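Two-arm cell, left gripper closing late

ruxandra_b
Hi everyone, and sorry in advance for the length! I look after the simulated kitchen cell at Merkwood: two arms, one marble counter, the usual plate and tray to move things between. Since we updated the Ruston controller in February the left hand has been closing late, by 16 control steps on a bad run, while the right one behaves beautifully. I've reloaded the gripper model and checked the joint limits, and I'm a bit stuck.
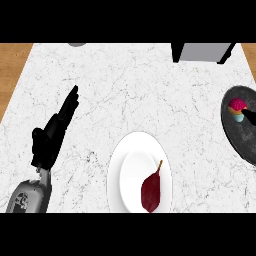 The right arm handles the pastry and the left is supposed to take the pear, so they never really share a job, and I'd rather not slow both of them down just to please one. Has anyone met this?

Ovidiu Bucur
Hello Ruxandra, lovely to see another Merkwood person on here. Look at the finger damping first. Our left hand came back from the update with its damping at 60 and the right at 21, and I lost a good afternoon to it before I thought to compare the two files line by line.

lisberg_tom
I'd have to disagree with Ovidiu, kindly. Damping gives you a slow close, and she says late. I'd look at the command queue - ours was holding 2 messages for the left arm after every reset.

Ovidiu Bucur
Fair point, though from the plots a slow close and a late one look awfully alike. Copy the right hand's values over anyway, it's a minute's work.

ruxandra_b
Thank you both, so much! The damping values match on mine (I did hope), but the left queue isn't empty after a reset. I'll clear it in the startup script tonight, run the Olteanu pick test on both arms and post the plots.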